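Budget the Simulator Before the Arm

Opinion. 11th August

Most equipment plans for a small automation cell start with the arm. The arm gets a line, the gripper gets a line, guarding and floor work get a line, and software is whatever money is left. I think the order is wrong, and the plan we drew up at Sirkbridge in March was a good case of it.

The first draft listed 2 arms, 2 grippers and a controller cabinet. Simulation appeared under "miscellaneous," with no hours against it. The vendor quote from Zolterex included a license for its own simulator and we took that to mean the item was covered. A license covers the right to start the program. It does not cover scene building, sensor models, contact tuning or the person who keeps all of it matched to the hardware after each firmware update.

When we priced the work properly, scene building and upkeep came to 900 hours in the first year. Commissioning the arms was put at 380. I have shown those figures to people who run larger sites, and the usual response is that the first one must be padded. It may be. Cut it by a third and it is still the largest block of labor in the plan.

There is a fair argument on the other side. A simulator does not ship parts. Friction values are guesses until somebody measures them, and a grasp that holds in software can slip on the bench. A plant manager with one capital request per year will prefer an asset that can be bolted down and depreciated. I accept all of that. My objection is to the sequence. Reach, mounting height, finger opening and camera angle can all be checked in a model before a purchase order is signed. After it is signed, the same checks produce change orders.

The Ellel package we tested charges by seat, and its scene library is sold separately. Economou bundles the library and charges for compute. Neither price sheet lets a buyer compare the two directly. A planner has to write down how many scenes are needed, how varied they must be and who will maintain them, then price both against that list.

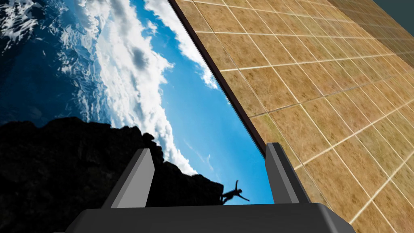 Vol. 2, No. 2

Variety is where the estimates drift. A rendered wall of tan stone-like tile with cream grout and a large ocean picture hung on it has nothing to grasp, and it is easy to strike from a budget as decoration. I would keep it. Backgrounds with strong patterns, dark silhouettes and steep viewing angles belong in a vision test plan, and each one takes time to build, light and check.

My recommendation for the next cycle is simple enough to fit on the request form. Put simulation on its own line, with labor shown apart from licenses. Release the money for it one quarter ahead of the hardware. Hold the gripper order until the reach and opening checks are signed off, and carry the upkeep hours into the second year at full rate.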